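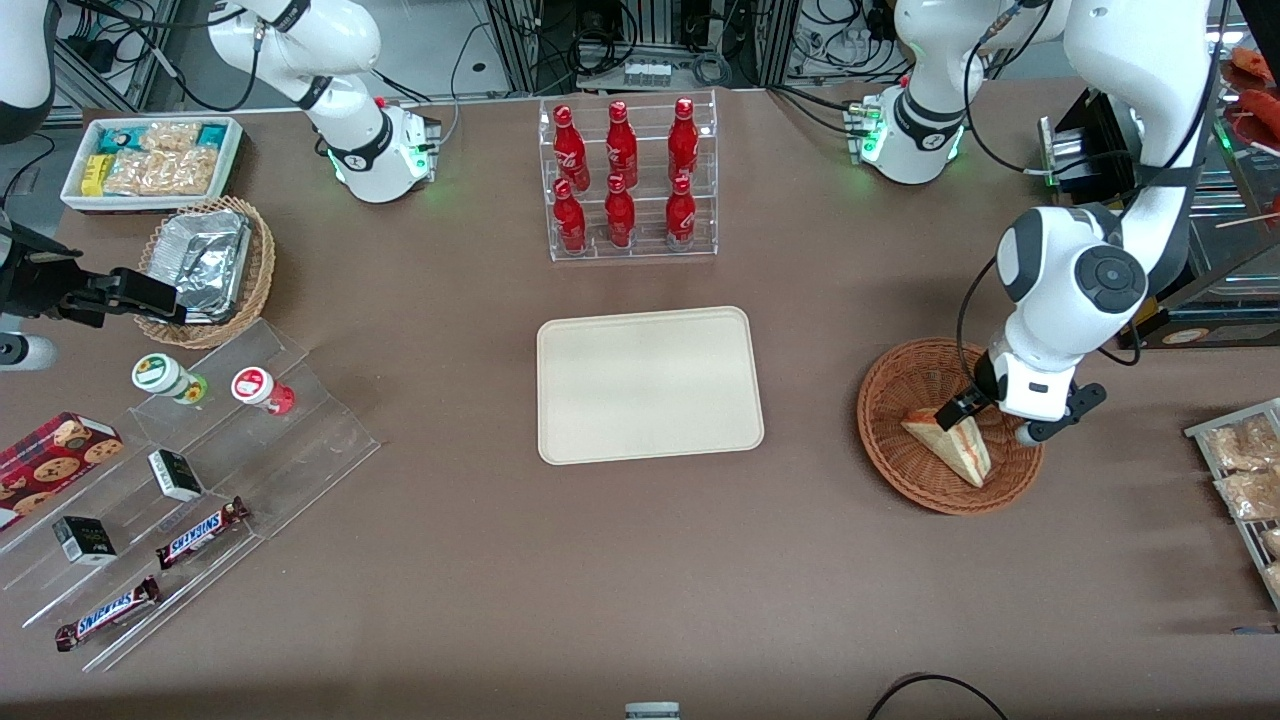

Sandwich in the basket, snacks and drinks on the table.

Seltavow box set: is the Frerichs edition worth waiting for?

Posted by Leire Arrieta, June 24, 2019
3 min read

Frerichs put up the listing for the Seltavow complete series this morning. All 35 episodes on Blu-ray, with the booklet and the two recap specials. Out in October. I already own the first two Brarkley sets and was going to buy the third one this week. Should I hold off? I mostly care about the subtitles. The Brarkley ones drop the honorifics and the on-screen signs are not translated in the early episodes.

brinetub
I would wait. Brarkley set 3 is the weak one. Episode 27 has the audio out of sync for most of the second half and they never did a replacement disc. I wrote to them twice.

Vilmos Gál
Mine is in sync. Check which pressing you have. The later one has a silver spine and the disc art is different. I bought mine from Wincombe after the reprint and have watched it all the way through with no trouble.

brinetub
Mine is the blue spine. So it was fixed and they didn't tell people who bought the first run. Good to know, still annoying.

oddparcel
Does the Frerichs set have the dub? The listing says "Japanese audio" and then further down there is a line about two language tracks.

Leire Arrieta
I asked. They said the dub is on there but only for the series, and the specials are subtitled. The listing is going to be corrected.

paperlantern_k
Don't buy it for the dub anyway. They recast the older sister after the first season and the new voice doesn't fit her.

oddparcel
Disagree. The second actress is better in the harbor episodes. The first one read everything at the same level.

paperlantern_k
We had this argument in the dub thread. I haven't changed my mind.

Vilmos Gál
Back to the set. The booklet is 111 pages according to the Wincombe page. The Japanese one was 203, so something has been cut. My guess is the storyboards, which were in the back half. If you want those you still need the import.

brinetub
Could also be smaller type. The interviews alone would run long in English.

Vilmos Gál
Could be. I'd want to see one before paying full price. I have been let down by Frerichs booklets before.

tallgrass
Has anyone sold off the Brarkley sets lately? I'm thinking of getting rid of mine to cover part of the new one.

brinetub
Set 1 sells fast. Set 2 sits for weeks. Take photos of the spines or people will message you asking which pressing it is.

Leire Arrieta
OK, I'm going to wait for October and keep my two sets until I've compared the subtitles. If the signs are done properly I'll sell. I'll post a few lines side by side when it gets here.

oddparcel
Please do the festival episode if you can. Half the jokes in that one are on the stall signs.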